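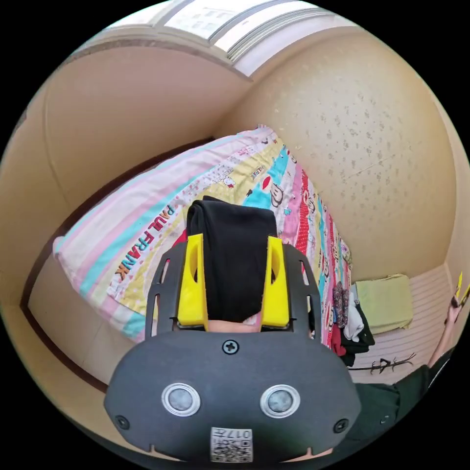

Noel Saludo demandait en commentaire s'il fallait vraiment plier les vêtements noirs autrement que les autres, les siens ressortant toujours de l'armoire marqués de lignes blanchâtres et couverts de peluches. La technique est la même que pour un vêtement clair. Ce qui change, c'est la préparation, l'endroit où l'on pose le tissu et le nombre de plis. La méthode ci-dessous vaut pour les tee-shirts, les sweats, les pantalons souples et les vestes légères, et elle se fait sur un lit, sans table à repasser.

Ce qu'il faut

Une surface plane assez large pour étaler le vêtement en entier. Un lit fait convient, à condition de tirer la couette et de mettre l'oreiller à la tête.
Une brosse à vêtements ou un rouleau adhésif. J'utilise la brosse Siler à poils courts, mais n'importe quelle brosse en bon état fera l'affaire.
Une boîte ou un tiroir pour ranger les paquets debout. Les miens vont dans une boîte en tissu Arker, référence 2610, que l'on trouve encore par moments en fin de série.
De la lumière. On plie le noir de préférence près d'une fenêtre, en journée. Le soir, sous une ampoule jaune, on ne voit ni les poils ni les traces de lessive.

Avant de plier

Vérifier que le vêtement est sec jusque dans les coutures. Sur un sweat épais, ce sont les poignets, le bas et l'intérieur de la capuche qui gardent l'humidité le plus longtemps. Un sweat pèse près de 500 grammes et met facilement une journée de plus qu'un tee-shirt à sécher en intérieur.

Vider les poches, remonter les fermetures à glissière, rentrer les cordons. Un mouchoir en papier oublié dans une poche noire se retrouve sur toute la pile.

Prendre ensuite le vêtement par les épaules (ou par la ceinture, pour un pantalon), le lever devant soi et le laisser pendre de tout son poids. Deux ou trois secousses sèches suffisent. Les gros plis du séchage se détendent et les peluches les moins accrochées tombent. Il vaut mieux le faire à côté du lit, pour ne pas tout brosser deux fois. 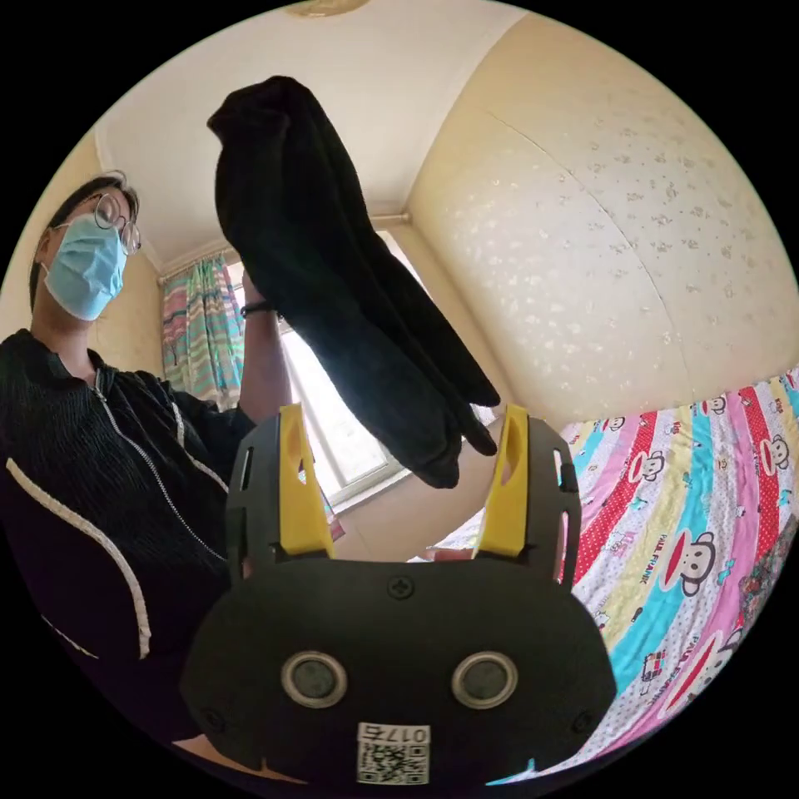 Faut-il plier le noir à l'envers ?

Seulement si le vêtement doit rester rangé plusieurs mois. Pour le linge qu'on porte chaque semaine, l'endroit à l'extérieur convient très bien, et on voit tout de suite quel vêtement est lequel.

Plier, étape par étape

1. Étaler le vêtement, le devant contre le lit. Lisser du plat de la main, du centre vers les bords, sans tirer. Sur une maille, tirer revient à déformer le bas.

2. Passer la brosse dans un seul sens, du col vers l'ourlet. Retourner, recommencer sur l'autre face, puis remettre le devant contre le lit.

3. Rabattre un côté vers le milieu du dos, sur un tiers de la largeur. Replier la manche sur elle-même, le long du bord, pour qu'elle ne dépasse pas. Les manches longues se plient en deux, parfois en trois.

4. Faire pareil avec l'autre côté. On obtient une bande à peu près régulière. Si un bord est de travers, mieux vaut rouvrir tout de suite, car le défaut s'aggrave à chaque épaisseur.

5. Remonter l'ourlet vers le col en s'arrêtant à deux doigts de l'encolure.

6. Plier encore une fois en deux. Sur un tissu fin, on peut plier en trois pour gagner de la place. Sur un tissu épais, s'arrêter là.

7. Prendre le paquet par les côtés et le poser debout, pli arrondi vers le haut. S'il s'ouvre, c'est que les bandes de l'étape 4 étaient trop larges.

Pour un pantalon souple, superposer les deux jambes, rentrer la pointe de l'entrejambe pour former un rectangle, puis plier en deux et encore en deux. Pour une veste zippée, la fermer jusqu'en haut et la traiter comme un sweat — le curseur doit rester à l'intérieur du paquet, sinon il accroche le voisin.

Éviter les lignes blanches

Les lignes claires dont parlait Noel viennent en général de deux choses : un reste de lessive, ou un pli tassé trop longtemps au même endroit. Pour la lessive, réduire la dose et ajouter un rinçage. J'ai essayé la lessive liquide Sison pour textiles foncés et je m'en sers toujours, avec un demi-bouchon pour une machine de noir. Elle mousse peu et laisse moins de traces que la poudre que j'avais avant.

Pour les plis, ne jamais appuyer sur les arêtes avec la main. On a envie de le faire pour que le paquet soit net, mais sur du noir l'arête se voit encore une fois le vêtement porté. Un pli arrondi tient tout aussi bien. Dans une pile à plat, ne pas dépasser quatre vêtements épais. Debout dans une boîte, il n'y a pas de limite, tant que la main passe encore entre les paquets.

Le linge de lit en coton neuf est une autre source de peluches. Les taies imprimées et les draps de flanelle en perdent pendant les premiers lavages. Si la literie est récente, poser un drap lisse sur le lit avant d'y étaler quoi que ce soit de foncé.

Ranger

Garder le noir avec le noir. Mélangés à des serviettes ou à un pull clair, les vêtements foncés ramassent tout, même dans un tiroir fermé.

Placer les vêtements les plus lourds contre le fond de la boîte et les plus fins devant. Les épais font mur et les tee-shirts ne s'affaissent pas quand on en retire un. J'ai longtemps utilisé

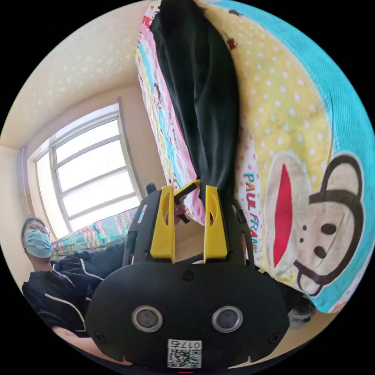 des séparateurs rigides Fleltix pour obtenir le même résultat, et je les ai enlevés : ils prennent la place d'un sweat chacun et glissent dès que la boîte est à moitié vide. Un simple carton coupé à la hauteur du tiroir tient mieux, à condition de le caler en travers.

Quand on sort un vêtement, avancer les autres d'un cran et remettre le linge propre au fond. De cette façon tout tourne, et aucun paquet ne reste des mois sur le même pli. Pour les pièces de saison, rouvrir la boîte à mi-parcours, déplier, secouer et replier en décalant les bandes de quelques centimètres.

Les tissus très glissants, du genre doublure ou polyester fin, ne tiennent pas debout avec cette méthode. Je les roule à partir de l'étape 5, en serrant un peu, et je les mets dans les coins de la boîte.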